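Wamuvex 타공 작업대 사용 설명서
4장. 집성판 올리기와 고정

읽는 시간 7분
인쇄 | 이메일로 보내기

개정 10/02/2018

이 장에서는 타공 상판 위에 집성목 판을 올리고, 위치를 맞추고, 움직이지 않게 고정하는 순서를 설명합니다. 작업대 다리 조립과 상판 수평 조정은 3장에 있습니다. 수평 조정을 마치지 않은 작업대에는 판을 올리지 마십시오.

4.1 판 준비

판은 원목 띠를 옆으로 이어 붙인 집성판을 기준으로 합니다. 합판이나 MDF도 쓸 수 있으나 이 경우 4.4의 조임 순서만 따르고, 결 방향에 관한 내용은 건너뛰어도 됩니다.

1. 포장을 벗기고 판을 작업할 방에 하룻밤 둡니다. 벽에 기대어 세우지 말고 각재 위에 눕혀, 아랫면에도 공기가 닿게 합니다.
2. 곧은자를 판 위에 대각선으로 놓고 빛이 새는지 봅니다. 반대 대각선도 같은 방법으로 확인합니다.
3. 띠와 띠가 만나는 이음선을 손끝으로 훑습니다. 단차가 만져지면 고운 사포로 결을 따라 갈아 냅니다.
4. 이음선에서 밀려 나와 굳은 접착제는 스크레이퍼로 떼어 냅니다. 끌을 쓸 때는 날을 눕혀서 씁니다.
5. 네 변의 날카로운 모서리를 가볍게 죽입니다. 아랫면 모서리도 빠뜨리지 마십시오.
6. 마른 천으로 닦습니다. 물걸레를 쓰면 결이 일어나 3번을 다시 해야 합니다.

참고: 밝은 띠와 갈색 띠가 섞여 있는 것은 원목 집성판에서 흔한 모습이며 불량이 아닙니다. 색이 다른 띠는 사포를 먹는 정도가 다를 수 있으니 한곳만 오래 갈지 마십시오.

주의: 휜 판을 볼트 힘으로 펴서 쓰지 마십시오. 풀었을 때 원래대로 돌아오고, 이음선이 벌어질 수 있습니다.

4.2 상판 청소

타공 구멍에는 톱밥과 쇳가루가 잘 모입니다. 구멍 속 찌꺼기는 볼트가 비스듬히 들어가는 가장 흔한 원인입니다.

1. 상판 위의 공구와 부속을 모두 내립니다.
2. 진공청소기에 좁은 노즐을 끼워 줄을 따라 빨아들입니다. 압축 공기는 가루를 옆 구멍으로 옮길 뿐이므로 권하지 않습니다.
3. 쓰려는 구멍에 볼트를 손으로 끼워 봅니다. 걸리면 빼서 나사산을 닦고 다시 끼웁니다.
4. 판이 놓일 자리의 도막에 솟은 곳이 있는지 손바닥으로 확인합니다.

구멍 가장자리의 칠이 벗겨진 정도는 사용에 지장이 없습니다. 거스러미가 솟았으면 줄로 살짝 쳐내고, 보수용 도료를 얇게 발라 말립니다. 도료가 덜 마른 상판에 판을 올리면 들러붙습니다.

4.3 판 올리기와 위치 잡기

기본 판은 폭이 461 mm입니다. 다른 크기의 판을 쓸 때에도 순서는 같습니다.

1. 상판 앞변에서 판 앞변까지의 거리를 정합니다. 출고 시 기준은 104 mm입니다.
2. 판의 결이 작업자 앞에서 좌우로 놓이도록 방향을 맞춥니다.
3. 판을 수평으로 들어 뒤쪽 변부터 내려놓습니다. 밀어서 옮기면 아랫면이 구멍 가장자리에 긁힙니다. 판이 무거우면 두 사람이 듭니다.
4. 앞변이 구멍 줄과 나란한지 봅니다. 왼쪽 끝과 오른쪽 끝에서 같은 줄의 구멍까지 거리를 재어 비교하면 쉽습니다.
5. 네 귀를 차례로 눌러 봅니다. 덜컥거리면 판을 다시 들고 아랫면에 낀 것이 없는지 살핍니다.
6. 위치가 정해지면 연필로 판 옆면과 상판에 걸쳐 짧은 표시를 합니다. 나중에 판을 내렸다가 다시 올릴 때 씁니다.

앞쪽 귀퉁이 가까이에 오는 구멍은 비워 두거나 볼트를 채워 둡니다. 볼트를 채울 때는 머리가 판 앞변에 닿지 않는지 확인합니다. 머리가 변을 밀고 있으면 판이 조금씩 돌아갑니다.
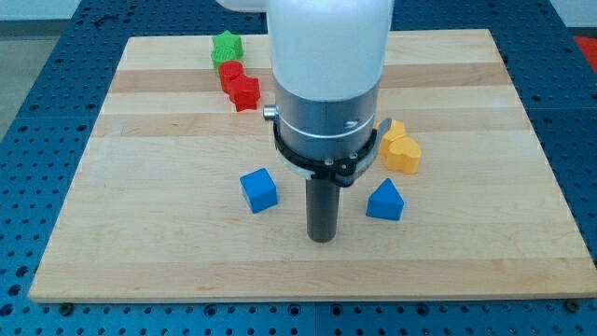 Petro Nazarenko는 앞변을 먼저 맞추고 나서 좌우를 맞추라고 권하면서, 순서를 바꾸면 좌우를 맞추는 동안 앞변이 틀어져 결국 두 번 일하게 된다고 했습니다. 연필 표시도 앞변 쪽에 먼저 하는 편이 낫다고 합니다.

이 방법은 폭이 넓은 판에서 특히 편합니다. 좁은 판은 어느 쪽을 먼저 맞추어도 결과가 비슷합니다.

4.4 고정

고정 방식은 2가지입니다. 판에 구멍을 뚫어도 되면 관통 고정을, 판을 자주 바꾸면 누름쇠 고정을 고릅니다. 한 판에 섞어 쓰지 마십시오.

관통 고정

1. 상판 구멍의 위치를 판 아랫면에 옮겨 그립니다. 종이에 본을 떠서 옮기면 좌우가 바뀌기 쉬우므로 종이 윗면에 앞쪽 방향을 적어 둡니다.
2. 구멍 자리가 띠의 이음선에 걸리면 옆 구멍으로 옮깁니다.
3. 받침목을 대고 구멍을 뚫습니다. 받침목이 없으면 날이 빠져나오는 면이 뜯깁니다.
4. 볼트 머리가 묻히도록 윗면을 넓혀 팝니다. 깊이는 머리 높이보다 조금 더 잡습니다.
5. 결을 가로지르는 방향으로는 구멍을 길쭉하게 냅니다. 나무가 습기에 따라 늘고 주는 여유입니다.
6. 와셔를 끼우고 볼트를 모두 손으로 돌려 넣은 다음, 대각선 순서로 조입니다.

누름쇠 고정

1. 누름쇠가 닿을 자리에 가죽이나 고무 조각을 댑니다.
2. 누름쇠의 뒷발을 판 두께와 같은 높이로 맞춥니다. 뒷발이 낮으면 끝이 들려 판을 제대로 누르지 못합니다.
3. 대각선으로 마주 보는 누름쇠부터 가볍게 조이고, 나머지를 조입니다.
4. 판을 옆에서 밀어 봅니다. 움직이면 반 바퀴씩 더 조입니다.

경고: 전동 공구로 끝까지 조이지 마십시오. 집성판은 이음선에서 갈라질 수 있고, 갈라진 판은 고정을 풀 때 조각이 튈 수 있습니다. 마지막 조임은 반드시 손 공구로 합니다.

4.5 고정 후 점검

고정한 다음 날 볼트를 한 번 더 확인합니다. 나무가 눌리면서 처음 조인 힘이 조금 빠집니다. 이후에는 달에 한 번이면 충분하지만, 난방을 시작하는 때와 장마가 오는 6월에는 따로 점검하십시오.

- 판 가운데가 솟음: 볼트를 모두 풀고 하루 두었다가 다시 잽니다. 그대로 솟아 있으면 판을 뒤집어 씁니다.
- 이음선이 벌어짐: 사용을 멈추고 판을 바꿉니다. 벌어진 틈을 퍼티로 메운 판은 받침으로 쓰지 마십시오.
- 볼트가 헛돎: 옆 구멍으로 옮기고, 헛도는 구멍에는 마개를 끼웁니다.
- 윗면에 눌린 자국: 젖은 천을 덮고 다리미로 잠깐 눌렀다 뗍니다. 마른 뒤 결을 따라 사포질합니다. 오일을 먹인 판이면 그 자리에 오일을 다시 바릅니다.
- 판이 조금씩 돌아감: 앞변 쪽 볼트 머리가 판을 밀고 있는지, 누름쇠 밑의 고무가 닳았는지 봅니다.

4.6 판 내리기와 보관

1. 조인 순서와 반대로, 모든 볼트를 조금씩 푼 뒤에 빼냅니다.
2. 볼트와 와셔는 한 봉지에 담아 판 번호를 적습니다.
3. 판을 수직으로 들어 올립니다.
4. 아랫면의 가루를 털고 각재 위에 눕혀 보관합니다. 여러 장을 쌓을 때는 각재를 같은 줄에 맞추어 끼웁니다.

오일 마감한 판을 닦은 천은 펼쳐서 말린 뒤 버립니다. 뭉쳐 두면 저절로 불이 붙을 수 있습니다.

교체용 누름쇠와 마개의 품번은 부록 B에 있습니다. 상판 자체의 교체는 5장을 보십시오.

인쇄 | 이메일로 보내기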